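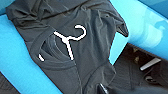

Ich war im November beim Tag der offenen Tür von Skorkance, und seitdem streite ich mich mit halb meinem Bekanntenkreis über Kleiderbügel. Ja, wirklich, Kleiderbügel! Die Vorführung hieß »Visero hängt auf«, und die Aufgabe war simpel: ein T-Shirt, ein Bügel, fertig. Zu Hause mache ich das beim Telefonieren.

Ich hab dann bestimmt 6 Durchgänge lang davorgestanden (mein Kaffee war längst kalt) und dem Greifer zugeschaut, wie er sich mit einem dunkelgrauen Shirt und einem dünnen weißen Bügel abmüht. Der Kragen ist das Gemeine daran. Stoff gibt nach, wirft Falten, und ein Ende vom Bügel ist schnell mal drunter, während der Rest noch obendrauf liegt. Neben mir meinte einer: »Und dafür geben die Geld aus?«

Tja. Ich finde: unbedingt! Mir ist so ein zähes Gefummel zehnmal lieber als die nächste Hochglanzshow mit Tanzeinlage. Ilídio Cardoso, der die Vorführung betreut hat, sprach von etwa 2000 Versuchen bisher und wollte partout keine Erfolgsquote nennen, solange die Auswertung läuft. Das hat mir gefallen, auch wenn ich natürlich trotzdem dreimal nachgefragt habe.

Was mich geärgert hat, war das Plakat am Eingang: »Nie wieder Wäsche!« Leute, bitte. Wer so was hinhängt, braucht sich über enttäuschte Gesichter nicht zu wundern. Schreibt doch lieber dran, woran ihr gerade knabbert, das Publikum hält das aus. Ich fahre nächstes Mal jedenfalls wieder hin, und den Kaffee trinke ich vorher.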